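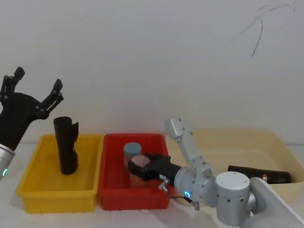 Right gripper closed on the pink piece in the red bin, left gripper open above the yellow one. Brernau demo bench.

Gallery: Two arms, three bins, and a lot of patience
Text and captions by Shahzad Virk
2021-08-03

I went to the Brernau open bench expecting to be annoyed, and I was, though less than I had planned. The pitch you hear from every company in this line is that you show the machine a job by hand and it picks up the rest. Brernau says so in large letters on its front page. What I wanted to see was the showing, because that is the part the videos skip over. They cut straight to the arms doing the work with nobody near them.

The showing is slow. An operator named only as "station 2" on the roster spent the morning moving objects between bins by remote control, one at a time, and every run was recorded from start to finish. A run that ends with something dropped gets tagged and kept. A run where the operator sneezes gets tagged and thrown out. I asked who decides which is which and was told the operator does, which seems to me like asking the goalie to keep the score.

The job itself is sorting. Pick a thing up, put it in the bin it belongs in, go back for the next. The target for this task was 800 recorded runs. By lunch they had 51.

Notes on the picture

The closed gripper is the one I would watch. Soft-looking, rounded shapes like that pink one tell you very little about how hard they are being squeezed, and the remote setup at Brernau gives the operator no feel for it at all. You go by eye. The people who do this all day say you get used to it. I had a turn and did not get used to it.

The open gripper is the harder one to teach, if you ask me. Two arms means two hands' worth of decisions, and a waiting arm still has to wait somewhere. Station 2 likes to hold it high and wide open. The afternoon operator parked it low, off to the side. Both habits go into the recordings, and I have yet to hear a good account of what the software is supposed to make of that. "It averages out" was the answer I got. Maybe it does. I would like to see the runs where it averages out into the side of a bin.

The bins are yellow, red and cream. I asked whether the trained arms would cope if the red and yellow bins traded places. The reply was that they have not tested it on this task but did on an earlier one, in January, with "encouraging" results. No numbers came with the word.

A white wall and a white table make for easy viewing. My kitchen has neither. Qureshi, the other outfit I visited this summer, trains on a cluttered workbench and gets worse results, which they show to visitors without being pushed. I came away trusting those more.

What I'd give them credit for

The operators are good. After a morning of it, station 2 could get a tall, narrow piece out of one bin and upright in another with barely a wobble, and that is a real skill. Whether it passes to the machine is the question the whole business rests on, and an open bench day can't answer it. Brernau says it will publish the full set of runs for this task, failed ones included. If they do, I will go through them and post what I find, along with my own 4 attempts, which were poor.

Next gallery: Nivbridge, where they skip the remote control and move the arm around by hand.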